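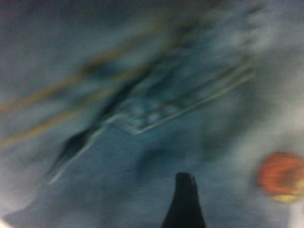

Objeto escuro alongado sobre fundo azul-acinzentado, em movimento.

Relatório de progresso: curta-metragem "Plinusow"
Data: 2023-03-20
Entidade produtora: Adis
Período: de outubro até à presente data

1. Situação geral
A rodagem da paródia terminou dentro do período previsto. Foram rodados 16 dias, dois a mais do que constava do plano aprovado, por causa da chuva nas cenas de exterior. O custo desses dias foi coberto pela rubrica de imprevistos, que fica com saldo reduzido mas positivo.

O argumento sofreu uma alteração em relação à versão entregue com a candidatura. A perseguição no parque de estacionamento passou para o interior do armazém da Hornley, o que dispensou a licença de corte de via. O final mantém-se.

2. Montagem
Existe uma primeira montagem completa, com 16 minutos. O contrato prevê uma duração máxima de 10. Os cortes vão incidir sobretudo na abertura, que imita o trailer de um filme de ação e demora demasiado a chegar à primeira piada. A cena do jantar também será encurtada.
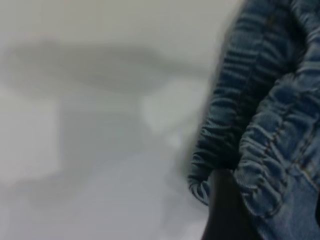 Dos 62 planos com efeitos previstos, a Ibarra entregou a primeira metade. Os restantes dependem da montagem fechada e não devem ser iniciados antes disso, para evitar trabalho em planos que acabem por sair. O orçamento da Ibarra não foi alterado.

3. Som e música
A mistura ainda não começou. A música original está composta em maquete e falta gravar as cordas. Foi preciso regravar os diálogos de duas cenas do armazém, onde o ruído da ventilação tornava o som direto inutilizável.

4. Divulgação
O teaser foi publicado na página da Adis e teve cerca de 1000 visualizações na primeira semana. O cartaz está em segunda versão; a primeira ficava demasiado próxima do material do filme parodiado e foi retirada por indicação jurídica.

5. Pedidos
Solicita-se a prorrogação do prazo de entrega da cópia final por seis semanas, sem reforço de verba. Solicita-se também confirmação de que o logótipo do fundo deve surgir no início e no fim do filme, uma vez que o regulamento e o contrato dizem coisas diferentes.

O mapa de despesas segue em anexo, com as faturas do aluguer de equipamento ainda por incluir.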